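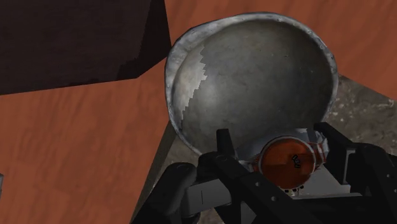
Flalitz 2, wrist camera on the Drellska gripper: grasp point jumps into the bowl

Opened 17 Mar 2024
Status: open, workaround found
Component: rendering / wrist camera

Hi all, I'm comparing two grippers in Flalitz 2 before we decide which one to mount on the real arm, and I've run into something that makes the comparison pretty useless at the moment. Same arm, same Tannous controller, same wrist camera settings, same bowl on the same ground. The Urkeline gripper goes for the target nicely. With the Drellska on, the grasp point wanders off the target and lands somewhere inside the bowl instead, and off the arm goes after it. If you look at the bright patch down the left inside wall of the bowl, the edge where the shadow meets it is all stair steps, and the dark box in the top left corner has the same jaggedness where its two faces meet. I think my grasp finder is picking up those little steps as corners. The thing it's meant to go for is the shiny one with the orange-red disc, between the fingers, and you'd think a great big orange-red circle would be easy to find!

What I ran: 266 attempts per gripper, same seeds, bowl turned a bit each time. Shadow map left at the default, which on my install is 700.

What I expected: the grasp point stays on the disc, or at least on the container. I don't mind a bit of wobble.

What I got: fine with the Urkeline. With the Drellska it holds on the disc for the start of the approach, then hops to the bowl wall on the way down. Not every time, but often enough that I stopped the batch early the first time because I thought I'd loaded the wrong mount file. (I hadn't. I did check. Twice.)

Update 1

Tried the obvious things over a couple of cups of tea.

Swapped the two mount files over in case I'd muddled the camera offset. No change, the problem follows the Drellska.

Turned the controller gains right down on the Tannous. The arm now goes to the wrong place more slowly. Put them back.

Hid the bowl completely. Grasp point sits on the disc from start to finish with both grippers, which cheered me up no end, but I do need the bowl.

Put the bowl back and turned shadows off. Also fine! So it's the shadows, or something that only happens when they're on.

Reply from Brenda Montecinos

Thanks for trying it without shadows, that saves me asking. Two thoughts. First, 700 is very low for a camera that close to a curved surface and you will get blocky edges, so please set shadow_map_size to 2000 in the scene file and run again. It has to be the scene file, as the value in the viewer panel only changes what you see on your own screen and the wrist camera ignores it. Second, does your grasp finder work on grey images or colour? A container with silvery sides in front of a grey bowl hasn't got much of an outline to find in grey, and if you're throwing the colour away you're throwing away the best thing in view.

Update 2

Ah. Grey. I inherited the grasp finder from a job we did last July where everything was white plastic on a black mat, and it converts to grey on the very first line. I'd completely forgotten.

Anyway, I did them one at a time so we'd know which mattered.

Shadow map at 2000, still grey: much better with the Drellska. The steps along the shadow are a lot finer and it mostly leaves the wall alone. A handful of hops left, all of them late in the approach.

Shadow map back at 700, colour on: better too, but it now has a funny habit of settling on the right half of the disc where it's darker, so the fingers come in off centre.

Both together: no hops in the full 266, either gripper. Lovely.

I'd also been changing the number in the viewer panel for a day before I opened this, so thank you for that bit, Brenda. Could the panel say so somewhere? Even a greyed-out note would do.

Update 3

Still open from my side, two bits.

I don't know why the Urkeline never minded the blocky shadow. My guess is that its mount puts the camera a touch further back and the bowl wall takes up less of the view, but I haven't measured it. If somebody has the mount drawings to hand I'd be glad of them.

The 2000 setting slows my machine down noticeably when I run batches. Is there a way to have the finer shadows for the wrist camera only and leave the overview camera on 700? I had a look through the scene file options and couldn't see one. Happy to test a build if you've got something half finished.

I'll rerun the whole comparison with both changes in and attach the logs tomorrow.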